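Sunday Study Group at Flarnville: Frequently Asked Questions

What is the group reading this fall?

We are working through the book of James, a few verses at a time. Most of the discussion so far has been on faith and works in chapter 2, and how that chapter fits with Paul's letter to the Romans. We expect to stay there for several more weeks.

Do I have to be a member of the church?

No. Members, visitors and people from other denominations all come. You do not need to sign anything or share your own beliefs.

Which translation do you use?

Any you like. The leader reads aloud from one translation and we compare wording when it matters. Shared copies are on the shelf by the door.

Does the group take a position on grace and works?

The church has a statement of faith, and you can ask for a copy. The study itself is a discussion. Po-yen Chou leads it and will tell you what he thinks if you ask, but he also gives time to Catholic, Lutheran and Latter-day Saint readings of the same verses.

How long is a session?

One hour, with a short break halfway. Latecomers can take any open seat.

Can I bring something to drink?

Yes, as long as it has a lid. Hot food should stay in the kitchen.

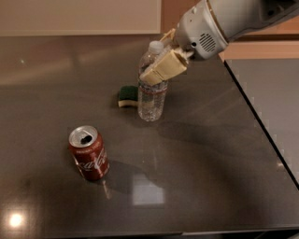
A bottle of water with a screw cap.

How many people can attend?

The room holds up to 20. If it fills up we open the second room, which Þröstur Lauritsen leads using the same notes.

Is there homework?

Read the passage once before you come. The notes list a few cross-references — Genesis 15 and 22, mostly — for anyone who wants to go further.

Can I join partway through?

Yes. Each session starts with a five-minute review. Notes from earlier weeks are in the blue binder, going back to June.

Is there a cost?

No. Printed notes are free, and no collection is taken during the study.

Who do I contact with other questions?

Leave a message at the church office, extension 511, and Po-yen or Þröstur will call you back.

Page updated 2022-10-31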